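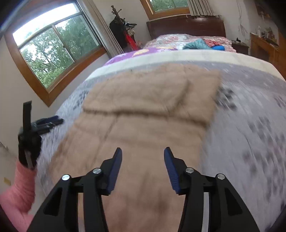
Costitz Institute, Department of Household Automation

Learning to Fold, One Bedroom at a Time

The Nowakowski project collects examples of ordinary housework for a system that will learn to do it. Its field coordinator, Witold Urbańczyk, spoke with the department's newsletter as the spring collection period came to a close.

Blankets, he said, were added to the task list in December, after the first months had been devoted to kitchen work. "A cup keeps its shape when you pick it up. A quilted blanket has a new shape every time you touch it, and the system needs to be shown a great many of those shapes."

Participants work in furnished homes with a gripper held in each hand, and the camera mounted on the tool records what the fingers meet. Mr. Urbańczyk said that the rooms are left as they are found. "We ask people not to clear the coats away or change the bedspread. A printed cover under a plain blanket is useful to us. The system has to learn which edge belongs to which cloth."

The collection now holds 2081 recordings from 31 homes. Each session is limited to three hours, with a pause after every 10 recordings. Asked whether participants receive training, he said that they practice on a towel before they begin. "The first attempts are slow. People want to use their thumbs, and the gripper has two fingers and no thumb. They adjust sooner than I expected."

Failed attempts are kept and labeled separately. The department has not decided how they will be used. Mr. Urbańczyk favors including those in which the participant recovers from a dropped corner. "A person who loses the corner and finds it again has given us something worth having," he said.

A second group of homes in Starnach will be visited next, with fitted sheets added to the list.

Comments (3)

marta_k: Will the recordings be open to other departments?

R. Dell: Fitted sheets! I wish them luck. I have never managed one with my own hands.

tobin44: What happens when a participant is left-handed? Are the tools the same on both sides?

Related items
Gallbridge workshop on soft materials: program available
Kitchen tasks: notes from the first collection period
Call for participating homes in Starnach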